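4. Rahmen ausrichten und Stoff einspannen

Bevor ihr loslegt: Den Siebdruckrahmen Simard habe ich jetzt den zweiten Winter im Einsatz, und die beiliegende Anleitung überspringt leider genau diesen Teil. Also schreib ich ihn euch auf, so wie ich es mache.

1. Sieb entfetten, abspülen, komplett trocknen lassen. Ich stelle meins über Nacht ins Bad.
2. Scharniere lose anschrauben, noch nicht festziehen!
3. Shirt bügeln. Ja, wirklich, auch das billige.
4. Das Motiv auf Papier ausdrucken, ausschneiden und aufs Shirt legen, 9 cm unter den Halsausschnitt.

Achtung: Die Flügelmuttern sind aus weichem Metall. Wer mit der Zange drangeht, kauft neue (ich hab's zweimal gemacht).

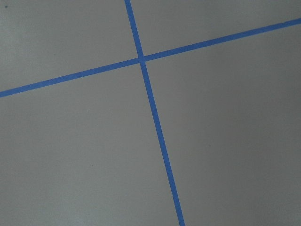
5. Jetzt kommt der Teil, bei dem ich am Anfang immer geflucht habe, nämlich die Mitte finden. Shirt längs falten, Falz andrücken, wieder aufklappen, dann liegt die Mittellinie da. Auf der Unterlage markiere ich mir dazu zwei Linien mit blauem Klebeband, eine längs und eine quer. Ein schiefes Kreuz wie auf dem Foto wird vor dem Drucken noch mit dem Winkel nachgezogen, sonst sitzt der Druck schräg auf der Brust!

6. Rahmen absenken, prüfen, Scharniere festziehen.
7. Farbe auftragen, Rakel mit 20 Grad Neigung ziehen, einmal, zügig.

Hinweis: Bei Tunorard-Farben 9 Minuten antrocknen lassen, bevor die zweite Schicht draufkommt.

Kommentare

Brevthorpe: Geht das auch mit Hoodies? Bei mir rutscht die Tasche immer drunter.

Araba Abugri: @Brevthorpe Pappe in die Tasche und Druck höher setzen, dann geht's prima.

Kontakt | © Wusham Werkstattblog | Nach oben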